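Ticket 416 – Smudges on the practice cloth and a rack that seems short of hooks
Opened September 2020 by Nokuthula Engelbrecht
Product: Lastunley calligraphy table set
Status: waiting for customer

Nokuthula Engelbrecht wrote:
Hello, and thank you for the lovely set, which has given me a great deal of pleasure. I have two worries. The first is the red-gridded cloth. I practise with ordinary ink and it has gone grey and blotchy, worst in the middle and over to the left. I have wiped it with a damp flannel and then with a drop of Wanar soap, and I can't say either did much. Have I ruined it?
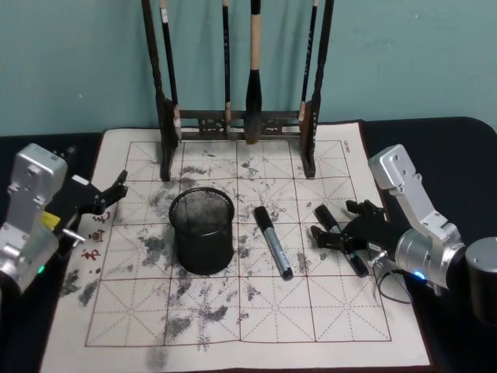
Attachment 1: the cloth, with the mesh pen pot standing on it and the brushes hung behind.

The second worry is the rack. It is a handsome thing and I am very fond of the carved ends, but there are six pegs along the top bar and only four of them have hooks. My brushes do all have a place, so it is hardly an emergency – I was just hoping to add a couple more before my class starts again in October.

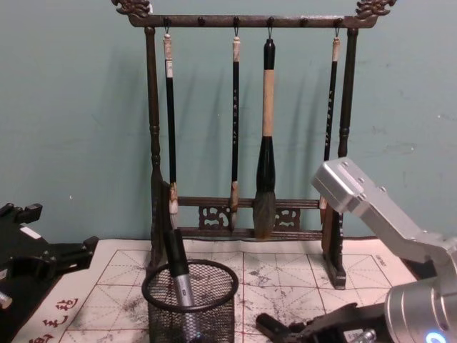
Attachment 2: the rack. No hook on the second peg or the fifth, counting from the left.

Ruan Ntuli (support) replied:
Dear Nokuthula, what a pleasure to see the set in use! Please don't fret about the cloth. Grey marks are very common once real ink has been on it, and as long as you can still make out the red squares you can go on practising. I would leave off the soap, though, and blot with plain cool water, then let it dry flat. If the marks bother you, lay a thin sheet of paper on top and let the grid show through. A replacement cloth is part number 42 if you ever fancy a fresh one.

As for the hooks, you should have had six, so I am sorry about that. Would you mind looking in the bottom of the box, under the card tray? They are small and do like to hide there. If they haven't turned up, I will post you a pair from our Le Roux store at no charge – please allow seven days.

One small thing while you wait: I would keep the big brush where it is, third along, so that its head has a bit of room on either side.

Next step: customer to check the box and confirm her postal address.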